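Mosstead bedroom jewelry swap back for another year

DARETDALE - Thursday, February 22, 2018

By Divina Pascual

Got something shiny at the bottom of a drawer? The Mosstead jewelry swap wants it. Drop-off runs through the end of the month, swap day is in March, doors at 9 sharp.

Same house as last time, the one on the corner with the green mailbox. Upstairs, two bedrooms. Coats on the hooks by the front door please, not on the beds.

Idea is simple enough. Bring up to four pieces, take home up to four. No money changes hands for swaps. A few things with no owner coming back for them get sold at the end, and that goes to the Saludo reading room, which still needs shelves. Last year's sale made $1,098, best so far. Divina Sison, who started the swap and still runs most of it, would like to beat that.

"People think it has to be gold or something," Sison said Tuesday between drop-offs. "It doesn't. Bring the beads. Beads go first."

She is right about the beads. Pearls and colored strings were gone inside the hour last year, and there were words over a turquoise one.

Sorting is done on the bed, a tray at a time. Anything with a clasp gets opened and closed before it goes in a bag. Broken clasps go to Tendis, the repair counter on the main street, who have offered to fix the easy ones free until swap day. Stretched elastic they wont do. Restring it yourself or leave it home.
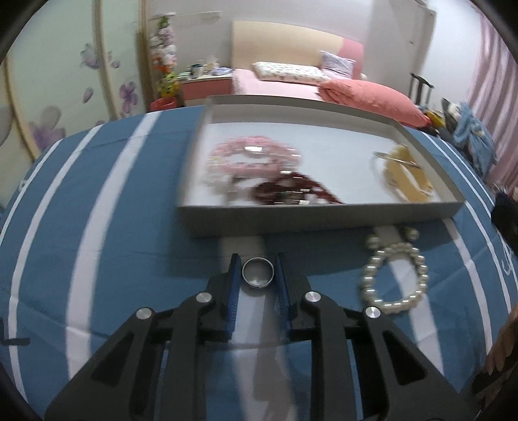
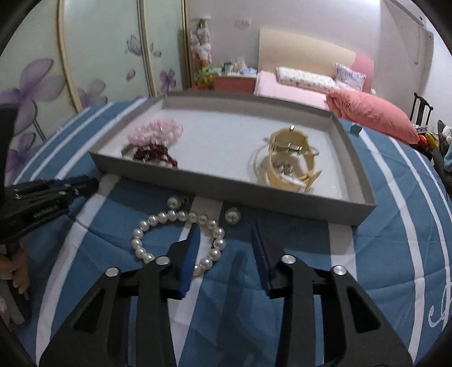 Beads in the tray, pearls out on the striped bedspread. Sorting for the Mosstead swap.

What they're short of - rings in larger sizes, mens watches, anything for kids. What they have plenty of - single earrings. Please stop bringing single earrings. If the other one shows up later, fine, bring the pair next year.

Every piece gets a paper tag with a number and nothing else. No names on tags, that was tried and people got shy about what they'd given up. Keep your half of the ticket. Lost tickets mean you wait until the end, and yes that includes neighbors.

The house holds only so many, so entry is by ticket this time. There are 200, free, at the Saludo desk and at Tendis. One per person. Kids under nine come in on a grown-ups ticket but should have a hand held on the stairs, which are steep.

Parking on the street is bad and the lot behind the bakery is closed for resurfacing. Walk if you can. The Daretdale bus stops at the bottom of the hill.

Not accepted: anything with a sharp broken edge, anything engraved with somebody's full name unless that somebody is you, hair clips. Hair clips have there own table at the spring fair.

Drop-off is weekday evenings, five to seven, side door. Put your pieces in a small bag or envelope, tied or taped shut so nothing rolls off. Small stuff finds its way under the beds, Sison said, and she is tired of crawling. An earring from last year turned up in January and she still has it - small gold hoop, blue stone. Owner can collect at the side door any evening this week.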